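Kitchen circuits, breakers and why the kettle wins

The breaker on our kitchen circuit tripped again on Thursday, a bit after seven in the morning, with the kettle and the toaster both going. I had put it down to an old breaker. Satish Nigam, who wired our place in Skurko, told me to do the arithmetic first, so I did.

The circuit is 15 A at 120 V, or 1800 W. The usual guidance for a continuous load is 80 per cent of that, 1440 W. Our kettle is rated at 1500 W and the two-slot toaster at 850 W. Together they draw 19.6 A. A thermal-magnetic breaker will carry that for a while before the bimetal strip bends far enough to let go, and "a while" depends on how warm the panel already is. I timed ours at 41 seconds on the first try and 40 on the second, with a long cooling period between.

That is a healthy breaker. I apologized to it and closed the panel.

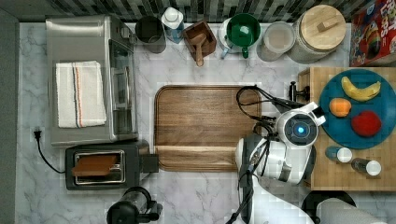
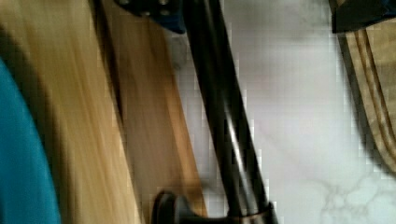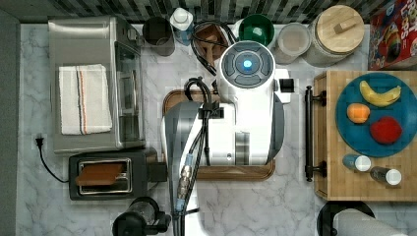
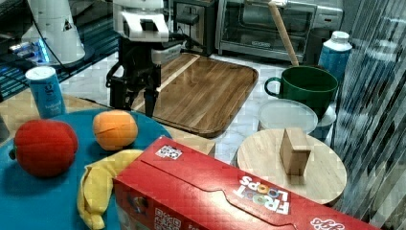 The better question is how the counter receptacles are fed. Older kitchens in Canada commonly have split receptacles: one duplex outlet, the tab broken off on the hot side, and the top and bottom halves on separate legs of a two-pole breaker with a shared neutral. Newer ones tend to have 20 A receptacles with a T-shaped slot and GFCI protection near the sink. Ours had been changed over to a single 15 A circuit by a previous owner, who left the third conductor capped in the box behind a blank plate. I found it in March while chasing something else.

Satish's quote was for a new 20 A run on 12-gauge copper, 13 metres from the panel, with a permit. I had hoped to reuse the existing cable, but it is 14-gauge and has to stay on a 15 A breaker whatever receptacle is on the end of it. He was quite short with me on that point.

For the meter readings I used a Negi clamp with a line splitter. It reads 3 per cent high against the Studness bench meter at work, and I have corrected the numbers above for that.

Until the new run goes in, the kettle has moved to the dining room. It is on the same circuit as the hall lights, which dim slightly when it starts. I still have to measure the voltage drop there — probably on the weekend, if I can find the other test lead.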